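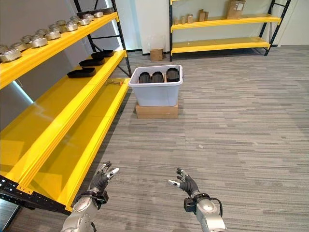
Sorting parts onto open shelves goes faster if you decide what lives where before you touch a bin. Sounds obvious, I skipped it for years. Heavy or shiny stuff up top where you see it, molded pieces in the middle, bottom shelf left clear for whatever comes in next. Our yellow shelves run that way now, metal castings in rows on the top one, the long black pieces end to end underneath. And put the bin up on a flat cardboard box. Saves the back, a few inches is plenty.

Other bits, no particular order:

One kind of part per shelf. Mixed shelves are how I lost 40 Flukik end caps untill August.

Fill from the back. Front gets filled last, or you're reaching over everything.

Stand round parts upright in the bin. They roll otherwise, and lids get scuffed.

Glossy shelves show every smear. Wipe with a barely damp cloth, then a dry one. Kiều Chu at the Grodby shop uses old T-shirts, works fine.

Orange-handled tools, or any bright handle. Easy to spot on a shelf, even yellow.

Long curved pieces: don't lay them flat in a bin, you get one layer and thats it. Lean them, narrow end up, let them overlap some. Check the rims if yours scratch. Bin with a thick rolled edge is nicer on the hands too.

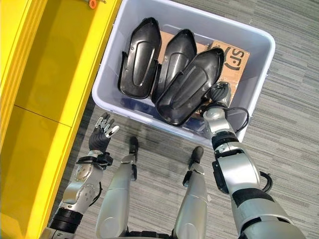 Labels

Marker on masking tape. Front edge of the shelf, never on the bin, bins wander. Had a roll of 700 printed stickers from Trukico, used 8. Tape peels off clean if you swap it every couple months.

Carpet under shelving: put a scrap of board under each foot, then check it's level agian after a week.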